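Test kitchen notebook - dish rack and counter by the sink
2020-04-20

Moved the gray coated rack back onto the marble-pattern counter and started the drainage notes over from a clean page.

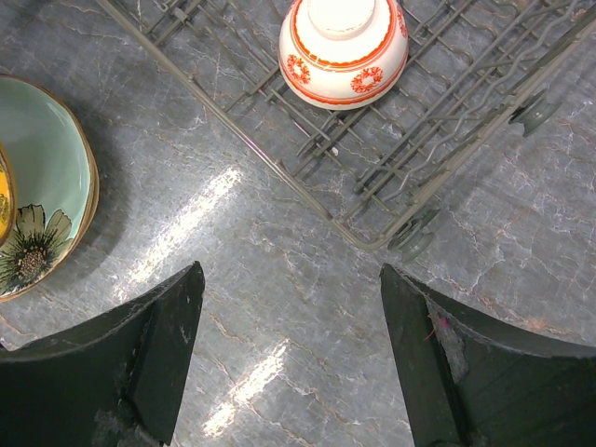
Cadton wrote back on the last entry that the rack is the wrong thing to be looking at, and that most of the spotting on our bowls comes from the rinse. According to Cadton we should fix the rinse first, keep it fixed for a week, and only then compare positions in the rack. Fair point. I have set the rinse below and will leave it alone.

Rinse for all runs from here on: tap on cold, 10 seconds per bowl, inside first and then the foot. No drying agent. One shake over the sink, then straight into the rack. If you use a different rinse for your own dishes that is fine, but don't put them in the rack during a run.

Rack notes

This is the rack from the old Zheng kitchen, the one with small round wheels on the outer frame. It came back with the boxes in the last move. The tines are not all the same. Some stand upright and some are bent in waves, and the two kinds hold a bowl differently. A plate doesn't much care. A bowl in the wavy part sits wherever the rim finds a low place, so two people loading the same bowl will get two angles. For the runs I want the bowl upside down every time, foot ring up, pushed toward the back.

The foot ring is the nuisance. Upside down, it makes a shallow cup on top of the bowl, and water stays in it long after the rest has run off. On Friday I poured off what was left in one at 40 minutes and it was still enough to wet a folded paper towel through. Tipping the bowl a little helps. I tried propping one side of the rim on a tine and most of the ring emptied, but the bowl slid down twice when somebody shut the drawer underneath. Not using that method until there is something to stop the slide.

Counter notes

There is no tray under the rack at the moment. The old one was warped and went out with the trash. Without it the water goes directly on the counter and finds its own way, mostly toward the wall side, where it sits against the caulk. I would like a tray back before the end of April. Grillent lists one with a lip on three sides and a spout on the fourth, which would send the water into the sink if the rack is turned square to it. Left at a diagonal, the rack will overhang any tray we are likely to buy.

Small puddles are hard to find on this counter. The veining hides them, and the overhead light puts long streaks of glare across the stone that look like water from where you stand at the sink. I wiped a bright patch yesterday that was dry. Best way is to run the back of a hand across it, or crouch and look along the surface with the lights off. For the notes we go by hand.

Measuring

Paper towel method as before. Weigh the folded towel dry, press it flat over the wet area, weigh again. The small scale goes to 300 grams and is fine for this. Please put it back on the shelf after use and not next to the rack, it has been splashed once already and drifted the rest of that day.

Write down for each run: which bowl, upright or wavy tines, rack square or diagonal, towel weight before and after, and whether the foot ring was poured off. If you forget one of these, cross out the run. Last week's page has 2 runs with no rack position and I can't use either of them.

Bowls

Keeping to the white ones with the orange-red bands for now. They all came in the same lot and the foot rings look alike. The Teditance bowls are heavier and have a flat base, so they would be a good comparison later, once Cadton is satisfied about the rinse. Check the band around the rim when you load. I had one last month with a chip under the color that I only felt with a thumb, and it held a drop there every time, which threw off the rim readings until I took it out.

To do

- Order tray, check it against the length of the rack first.
- Mark the counter with tape for the square position.
- Ask Cadton whether the week of fixed rinse includes the weekend.
- Something soft on the drawer runners.
- Recheck the caulk on the wall side once it has had a night with nothing on the counter.

First run under the fixed rinse goes in tomorrow morning, upright tines, rack square. Sink side needs to be clear by nine.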